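Typed up fast from my notes, will tidy later. March. Kettle going the whole way through so some of this is half-heard.

Araba Tsikata packs snacks for a living. Well - packs them, records herself packing them, then sends the recordings off. She does it by hand, with a gripper in each fist, and somewhere down the line an arm is meant to do the same without her. The project is called Clesura. She's been on it since it was three people and a spreadsheet.

First thing I asked was why not just drive the robot. Sit in a chair, joysticks, job done.

"I did that first," she says. "At Sastirthorpe, a whole winter of it. You move your hand, the arm moves a bit later, and you start moving like you're underwater. Then everything it learns from you is underwater too." She does an impression, very slow, of a woman reaching for a biscuit. "With these I've got the gripper in my own hand. I feel the packet go. I can tell when I'm about to crush something."

So no arm at all while she's teaching. The grippers record what they see and how far the fingers are open, and that gets turned into arm movement afterwards by people at Tundik, who she mostly knows by their complaints.

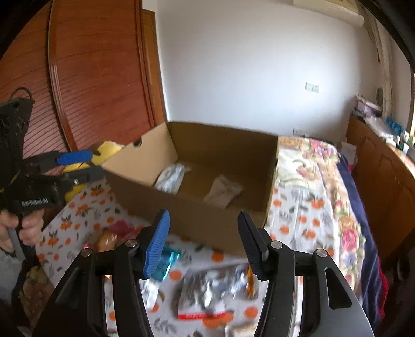

*Packing task, two grippers: snacks off the bedspread and into the cardboard box.*

The task sounds like nothing. Pick up a packet, put it in the box, pick up another. A good session for her is 90 runs, and the target for the set is 256, a number nobody has been able to explain to her.

"It's always that sort of number with them. I asked for 250 and got a look."

What makes a run good? She thinks about this one for a while. Speed isn't it. She was quick at the start and got most of them sent back.

"You have to be boring. Go in from the same sort of height, close, wait a beat, lift. If I fumble I'm allowed to fumble, as long as I fix it properly. They want the fixing. What they don't want is me stopping in mid air to think, becuase then the arm learns to stop in mid air." She once had 20 runs thrown out for exactly that. She'd been deciding what to have for tea.

Foil is the worst, she says. Slides about, shines, changes shape when you pinch it. Soft bags next. Anything vacuum packed is a gift - it's stiff, you get hold of it and it stays got.

I rang Eugeniusz Walczak afterwards, he does the training end at Tundik and is one of the complainers. He was eating. He agreed with her about foil, mostly.

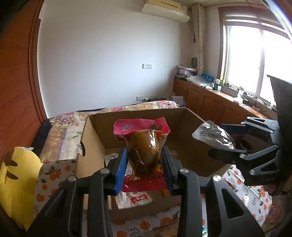
"Stiff things, yes, easy to hold," he says. "But then people get lazy with them. They let go high up because it will land fine. The arm copies this, and next week it drops a jar." He'd like every item put down, not dropped, including the ones that can't break. He has asked Araba for this. More than once, he says.

She says twice.

Two hands is the newer part. Early sets were one gripper only and the results were, his word, polite. One thing at a time, long pauses. With two, the person has to work out which hand goes first and keep the other from barging in, and none of that is written down anywhere. It has to be in the recordings.

"I don't know how I choose," Araba says. "If it's on the left I use the left. In the middle it's whichever's free. Then I watch it back and I've done something different again." Eugeniusz likes that answer more than she does. He wants a bit of mess in the choosing, he just wants the hands tidy.

Asked him how it's going on the arm itself. Long chewing pause. The last test was 20 tries at a short version of the job. He wouldn't give me the score but said it was better than Abugri, the version before, which had a habit of closing on thin air beside the packet and then very carefully delivering nothing to the box.

Araba has seen the Abugri clips. "It does my little wait," she says. "That beat before I lift. It had nothing in its hand and it still did my wait. Gave me a funny feeling."

Does she mind? Teaching a thing her own habits. No, she says, though she's more careful about them now. She's stopped giving the box a tap at the end of a run, which she hadn't known she did until somebody at Tundik asked what it was for.

Wrists get sore, she wants that put in. The grippers aren't heavy to pick up but they're heavy by four o'clock. She takes her breaks between runs and never during, and she moves things about before starting again so that no two goes begin the same. Eugeniusz checks. He can tell, aparently, when she's tired, from how wide she opens the fingers.

"Wider," he says. "Always wider. When she is fresh she opens just enough."

I read her that one back. She said he should try it himself, and that she's got another lot to record before tea.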